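Feltico garment handling work package
Progress report to the programme manager, August
Status: on schedule for data, behind on results

Summary

We have collected what we said we would collect. I am less sure that we have learned what we said we would learn, and this report is mostly concerned with the gap between the two. The headline from the last report, that training on demonstrations made with hand-held grippers in ordinary homes beats training on demonstrations made at the lab bench, still holds on paper. I would ask that it not be repeated outside the project yet.

Collection

The target for this period was 500 usable demonstrations of picking up, spreading and folding single garments. That target was met. A further 57 were thrown out, mostly where the tracking lost one gripper for long enough that the path could not be repaired. A handful were dropped after the operator put the garment down and started again.

The Bemside sessions went faster than the Dindness ones. Some of this is practice, as the operators had done Dindness first. Some of it is probably furniture. We did not record enough about seat height or reach to say which, and I have asked for both to be noted from now on.

The Lysenko baseline

For readers who missed the last report, Lysenko is our name for the bench-trained policy, built entirely from towels and shirts on a flat grey table. It does well on that table and poorly everywhere else, so beating it in a living room is a low bar. The new policy was tested against it over 121 trials and came out ahead on grasping. On finished folds the two were close enough that I would not bet on the order.

There are three reasons I do not trust the grasping result as it stands.

First, the same two people who made most of the demonstrations also laid out the garments for testing. They know what a promising heap looks like. I do not think anyone was cheating, but when I watched back a sample of the starts, very few had the hem tucked under or the garment in a tight ball. A real laundry pile has plenty of both.

Second, we counted a grasp as good if the cloth left the surface. That lets in a lot of grasps that would be no use for folding, such as a pinch through two layers. Rescoring a batch of 50 under a stricter rule, where only the intended layer may be held, brought both policies down, and the new one came down further. The batch is small and I would not put a number on the difference yet.

Third, the test homes were not new to the policy. The rooms had been used in training. The garments were different, and we said so at the time, but the claim in the original proposal was about unseen homes and we have not tested that at all.

What changes next period

Test layouts will be made by someone who has taken no part in collection, working from a written list of starting states that includes balls, tucked hems and inside-out sleeves. The strict grasp rule becomes the main score, and the old one will be reported beside it so that earlier figures can still be compared. Two homes will be held back from training entirely.

This will make the numbers worse. I would sooner report that now than have it come up at the final review. There is no change to the budget, though the held-out homes will take extra travel days and these will come out of the bench time.

Dark cloth

The remaining worry is dark clothing, where the policy's guesses about which layer it is looking at are weakest. Creases and overlaps that a person reads easily come through to the model as one patch of black with hardly any shading. The demonstrations themselves look sound: with a black garment spread over a beige sofa seat, one gripper holding up a corner and the other open at the lower edge, the outline is plain enough. Inside the outline it is another matter, and the shadowed hollow where one layer sits over another is the sort of place a careless grasp would take both. A pale seat also flatters us, as it makes the edge easy to find. I want black on navy and black on brown in the next round before we say anything about dark garments in general, and until then the results should be read as applying to light and mid-toned cloth only.
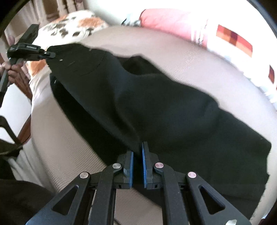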